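Vekik Set-up Guide
Section 4: Recording examples in simulation

Vekik learns by copying you, bad habits included. Record as if somebody will be judging your tidiness, for the training script will.

1. Open Marar and load the kitchen counter scene.
2. Choose Shuffle. Every object gets a new spot on the worktop, some of them silly. Leave them there.
3. Record 10 practice runs and throw them away. You will not miss them.
4. Press Record, do the task once, then press Stop. Keep to one task per run, however tempting the sponge looks.

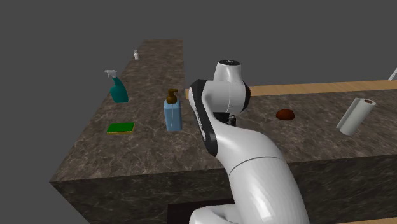 5. Mark each run Good or Bad before starting the next. "Good-ish" was removed in October after people used it for everything.
6. Shuffle again and carry on until you have 282 good runs.

Note: Grunatberg, our smallest model, will train on 282 runs. Gasberg wants 2,000 and sulks below 1,000.

Caution: Do not pause in mid-air to think. Vekik will learn to pause in mid-air, without the thinking.

Caution: Stop deletes nothing. Discard deletes everything since your last save, and sits right beside it. We are sorry about that.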